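About Makden

Hi, and thanks for stopping by! I'm the person who answers the phone, draws the site plans and stays late at the zoning hearings, so I figured I should be the one to write this page too.

Makden is a small planning and permitting practice. We help people get permission to build things, or change things, or sometimes just keep the thing their grandfather built without asking anybody. Rezonings, variances, lot splits, accessory units, change of use, the odd historic district headache. If your town has a form for it, we've probably filled it out.

I started the business after 9 years on the other side of the counter, reviewing applications in a county planning office. I liked that job a lot. What I didn't like was sending good projects back over a missing setback dimension, or watching a couple with a perfectly reasonable garage plan give up after the second letter. I kept thinking I could be more use to them if I was sitting on their side of the desk.

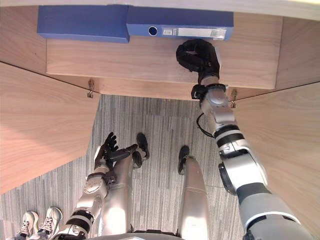 My first client was a bakery in Olmedo that wanted to put two apartments upstairs. It took most of a year and a parking study I still have opinions about, but the apartments got approved and people live in them now. The bakery told the hardware store, the hardware store told the church, and that's pretty much been our marketing plan ever since.

These days there are 8 of us. We've handled 1174 applications so far, mostly in Olmedo and Dumonberg and the townships in between. The smallest was a fence. The biggest was Trikolura, the old paint factory site by the rail line in Dumonberg, which is being turned into homes with shops along the street side and a strip of park where the loading yard was. We did the rezoning and the subdivision plat for that one, and we mailed notices to some 500 neighbors (yes, we stuffed the envelopes ourselves, and yes, there was pizza). 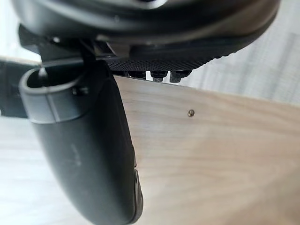
Up close at the edge of a wooden panel.

How we work is pretty simple. You call or email, we look up your parcel, and we tell you what the code allows before you spend any money. That first look is free. If you can do your project by right, we'll say so and you may not need us at all! If you need a hearing, we'll give you a fixed price and a calendar, and we'll go talk to the neighbors with you early on, usually with a drawing big enough to scribble on.
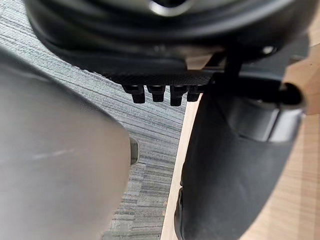

Neighbors are my favorite part of the job, which surprises people. Most of them have one or two fair questions about traffic or shade or where the water goes, and they'd like a plain answer. I try to get into the small stuff with them, the way you would looking at four short pegs in a row and noticing that the third one reaches a little lower than the rest. A driveway moved over by a few feet can settle an argument that's been running since May.

We don't do tax appeals or boundary lawsuits, but I'm happy to point you to someone who does. Walk-ins are fine most mornings at the Olmedo office. Bring your survey if you have one, and if all you have is a sketch on the back of a receipt, bring that.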